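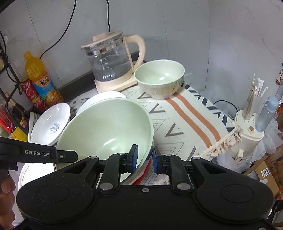
Big green bowl, rim between the fingers, left finger inside and right finger out.

[skutach-robotics] Re: Dish task, rim grasps and who broke the spreadsheet
May 12, 2021

Replying to the whole list, as half of you have asked me the same thing separately and I have given at least two different answers.

> Has the group actually settled what counts as a good episode for the
> dish task? I did my hour on Monday and came away with a set I was rather
> proud of, then found that most of them had been marked "unclear" in the
> sheet. Unclear to whom? I picked up a bowl. I put down a bowl.

Unclear to me, I'm afraid. I had the marking shift. I have now watched all 251 episodes in the set, a thing I don't recommend to anyone with a weekend, and 86 of them are coming out. Yours are not the worst. The worst one is mine and consists of me approaching a bowl, thinking about it, and going away again.

The good news is that nearly all of the rejects fail in the same way. We start closing the fingers before both of them are where they should be. If the rim isn't properly between the two blue pads, the bowl gets a shove, rotates, and then we chase it across the cloth like somebody trying to get a spider under a glass. It gets picked up eventually, so it feels like a success from the holding end. From the wrist view it is eleven seconds of how to harass crockery, and Paucar will learn exactly that if we feed it in.

> Also, are we doing the big bowls from the side or from above? The wiki
> says above. The wiki also says the competition is in a building that was
> knocked down, so I'm not treating it as scripture.

Over the rim, one finger inside and one outside, with the gap lined up before anything closes. Look at the picture at the top of this message if you want the position I mean. The left finger overlaps the inside of the bowl, the right one is just outside the rim, and you can see both pads. If you can't see both pads in your own view, back off and come in again, then scrap the take and start a fresh one. Please don't leave the first attempt in "for variety". We have variety.

The wiki page was written for the cups. I've put a note on it saying so, and have removed the building.

> Third thing. The shiny bowls. The inside of the green one is basically a
> mirror with opinions. Can we not just buy some nice matt ones? There's a
> shop on the Eltside road that does seconds.

No. I asked the same thing in December and was told no, and now I get to pass it on. The Fullach rules say household dishes and do not say which household, so we should expect gloss. The highlight in the bottom of the big bowl is a nuisance, but it's the nuisance we'll get on the day. What I'd like is for people to vary the angle of the bowl between takes so the bright patch doesn't sit in the same spot every time. The last thing we need is a robot that has learned to pick up reflections. We had one of those last year. It came fourth out of four.

> Fourth, and I realise this is turning into a complaint, how many more of
> these do we need? Somebody said two hundred in the meeting, and somebody
> else said "a lot".

Both of those people were me. The target for the term, over all the tasks, is 1578. I know it's an odd number to aim at. It came out of the calculation somebody did on the whiteboard, the whiteboard has since been cleaned, and I haven't the courage to change it. The bowls are a fraction of that, and we are further behind on stacking than on lifting, so if you've got a free slot please do stacking.

> Last one. The sheet has a column called "tilt" and everyone is filling it
> in differently. I put "yes". The row above me says "jaunty".

That one made me laugh and then cost me an evening. From now on it's one of three words: flat, leaning, or over. Flat is sitting on its base. Leaning is anything that's off its base but still shows you the inside. Over is upside down. The big bowl in the picture would be "leaning", and so would the white one to its left with the little blue motif. The smaller green one to the right of the kettle is "flat". If you have a dish that fits none of these, write it in the notes column and leave tilt blank. "Jaunty" has been converted to "leaning" with regret.

While I've got you all, some other bits from going through the takes:

Hold the gripper still for a moment at the start. A slow count of two is plenty. A good third of the episodes begin with the view swinging in from the ceiling, and trimming them by hand is nobody's idea of a degree.

Name the target dish before you start. With more than one bowl on the cloth it's no use writing "bowl" in the sheet. "Big green", "small green", "white with blue" will do. We had one row that said "the usual".

Keep your other hand low and to the side if you're steadying something. A few fingers in the corner are fine. In one take there's a whole forearm across the dishes from start to finish, and I'm told it was reaching for a biscuit.

Don't squeeze the trigger all the way home on a thin rim. Close until the pads meet it and stop there. Anybody who wants to feel the difference can come and try it on the practice tub, which is already past saving.

Anything with an obvious knock in it goes in the "bumped" folder. Don't delete it. The people working on recovery behaviour want those, and they are the only subgroup who have ever thanked us for being bad at this.

As to the subject line: whoever sorted the spreadsheet by one column without selecting the others, I have restored it from the copy, I don't want to know who it was, and I've locked the header row. If you entered anything between lunch and five yesterday, check it's still next to the right episode. Mine wasn't, which is how I briefly became the best operator in Skutach.

Slots for next week are open on the sign-up page. Two people per slot, one on the gripper and one on the sheet, swapping halfway. If you signed up in pairs of one, please find somebody. Doing both jobs is how we got "jaunty".

The redo list for the 86 goes up tonight, with a reason against each. I've tried to keep the reasons civil. If you think I've marked one wrongly, reply here with the row number and I'll watch it again.

-- 
skutach-robotics mailing list
Dish task, marking shift
Please trim your quotes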